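Budget night, round three

Quick one, I have to be up at 5. Finally sat down with the quotes for the bench arm work and the number is uglier than I'd hoped.

Stunero wants 800 for the wrist and gripper service plan. Per year! Mastwood will sell fingertips in sets, 97 a set, and I'd go through maybe two before spring. So Mastwood for now – service plan can wait till something really breaks.

The job hasn't changed. Old desktop boards, processor out, memory out, sort, next one. Fingertips are the part that matters, they need to be narrow enough to come down on the heat spreader between two banks of memory slots. Wide ones are out, dont care how cheap.

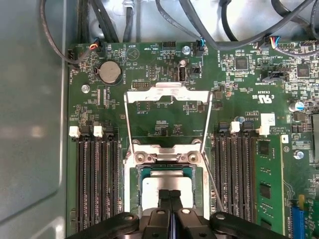 What I'm putting down for September

Fingertips, two sets. 194, call it 200 with shipping.

Trays from Hiebert, 212. Pricey for trays but they stack and the old ones dont.

Kernau light bar – skipping. Heat spreaders already glare like crazy and more light wont fix that. Maybe a diffuser, need to look up prices.

Spare cables, whatever's left over.

Still waiting on teh Hiebert lead time. Will update when they write back.

Filed under: Shop Budget, Robot Stuff
3 comments | 2 shares | Print | E-mail this post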